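Trustdale Table Linens - Your Questions

Updated 2021-11-06

What sizes do the printed cloths come in?
Square is 140 cm each way. Anything longer is cut to order, so measure the table first then add the drop you want on each side.

Can I machine wash it?
Yes, 40 no higher. Wash the Plalska florals on their own the first time, the greys can let go of a bit of colour.

It came with fold lines, how do I get them out?
Iron on the back while slightly damp. Or hang it overnight - most drop out.

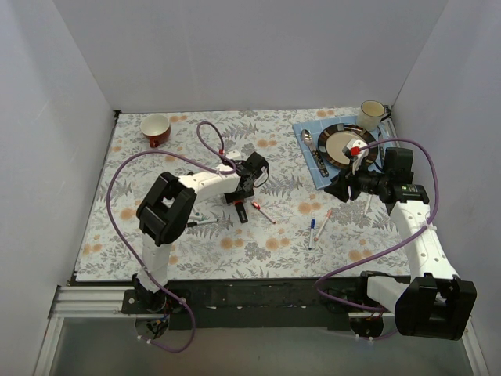 How much drop should I allow?
For everyday use 16 cm a side is plenty. Less if chairs get pushed right in. For a cloth that sits flush with the edge, order to the exact size of the top and say "no drop" in the notes box.

Do you sell napkins to match?
For most prints. Broter leaf is sold out until August, sorry. Ichikawa blossom is in packs of 9.

Tea stains?
Cold water straight away, then a normal wash. Dont use bleach on any of the prints.

Can I return a cut length?
Only if its faulty. Uncut cloths can come back unwashed, with the label on.

Do you send samples?
Small swatches, free, two per order. Ask at checkout.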